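The Esden Manipulation Project is a student robotics programme run by the Witkowska Technical School in Workville. It forms part of the school's optional engineering course and is open to pupils in their final two years. Each intake is limited to 18 pupils, who work in small groups and meet on Wednesday afternoons during term.

The programme teaches the handling of everyday objects by robot arm. Early exercises use blocks and cups, after which pupils move on to items that are thin, light or easily scratched. Spectacles are regarded as one of the harder subjects in the syllabus, as the frame offers little surface to hold and the lenses must not be pressed.

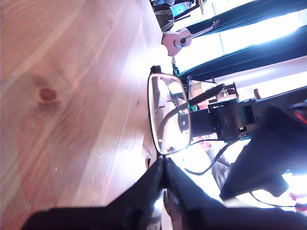 Gripper fingers at a pair of black-framed glasses during a handling exercise.

Groups are required to record every attempt, including those that fail. The archive for the spectacles exercise held 1390 attempts at the close of the last school year, of which 332 were made with two arms. 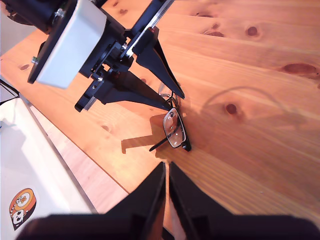 Assessment is based on a written log and a practical test of 5 tasks, one of which is chosen by the pupils themselves. Groups that pass may enter the Jokolmont Schools Meeting, held each February, where teams exchange task lists and repeat one another's exercises on their own equipment.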